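The small washer, one month in
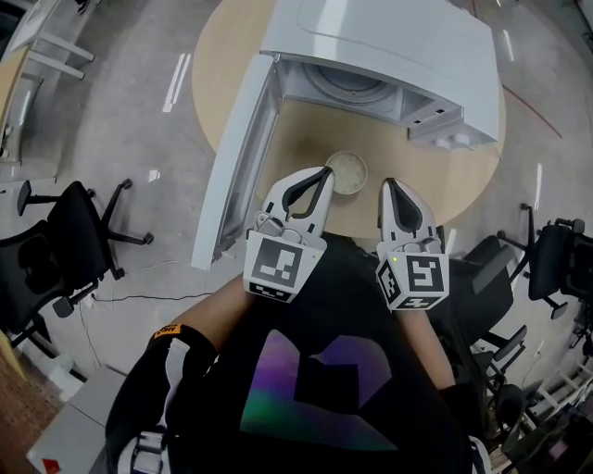

The little machine on the round table, door open, with the dish in front of it.

I said I would write about the small washing machine once I had lived with it for a while, and a few of you have asked, so I am doing it today while there is a load of tea towels on the line.

Some background first. The flat has no proper place for a washing machine. The kitchen is a galley with one cupboard under the sink, and the pipes in there take up most of it. For two years I took everything to the launderette on the corner, and when that closed in November I started going to the one by the station, a long walk with a full bag and a longer one back. I put up with it through the winter. By spring I was washing socks and shirts in the bath, and I am not good at wringing things out.

The machine cost 300 pounds second-hand from a man in the next street. He wanted 400 and I had 300 in my purse, so that was that. It is white plastic on the outside with a grey metal drum, and it opens at the front like a full-size one. The door swings out to the left. I had not thought about that when I bought it, but it matters when the thing sits on a table. The door needs room on that side or you end up holding it with your elbow while you fill the drum. I turned the machine twice before I was happy.

The table is the round one that used to be in the front room. Light wood, bought from Katayama when they were clearing their old stock. I was worried about it taking the weight and I was worried about it walking during the spin. It has done neither so far. I checked the legs with a spanner before the first wash and again last week, and one bolt had loosened a quarter turn — worth looking at if you do the same. I also keep an old rubber bath mat to put underneath when I do a heavy load.

What goes in it: three shirts, or a set of pillowcases and some underwear, or six tea towels. A bath towel will go in by itself but it comes out lopsided and the spin complains. Sheets are out of the question, and those still go to the station launderette once a fortnight. Jeans I have tried once. They came out clean enough and took two days to dry.

I have stopped pouring things straight from the packet. With a drum that small it is very easy to put in far too much, and my first wash had to be rinsed three times before the water ran clear. Now I measure into something small before I start, put it down in front of the machine and load the clothes first. My sister thinks this is fussy. She has a full-size machine and a utility room.

Filling is done by jug from the kitchen tap. Emptying is done by a hose into a bucket, and the bucket is carried to the bath. I did slop some on the floor in the first week. A wider bucket from Fivby sorted that out. I would not want to do it every day, but twice a week is fine, and I can get on with other things during the wash itself.

Noise: less than I expected on the wash, more than I expected on the spin. I knocked on the door downstairs to ask Mrs Mwakalinga about it — Kanini, she tells me to call her — and she said she had thought it was somebody's extractor fan. I still don't run it after eight.

Cleaning it takes five minutes. I wipe round the opening with a dry cloth, and leave the door wide open afterwards so the drum can air. The flat top is handy for folding things on, though I have told myself not to start keeping things there. At the moment I am managing.

I have been asked if I would get one again. For one person in a flat like mine, yes. For two people I think you would be filling jugs all weekend.

Next job is the airer. The one I have is missing two rods and leans towards the wall, and I would like one that hangs from the ceiling if the landlord will let me put the hooks in. I have written to him and will put up a post when I hear.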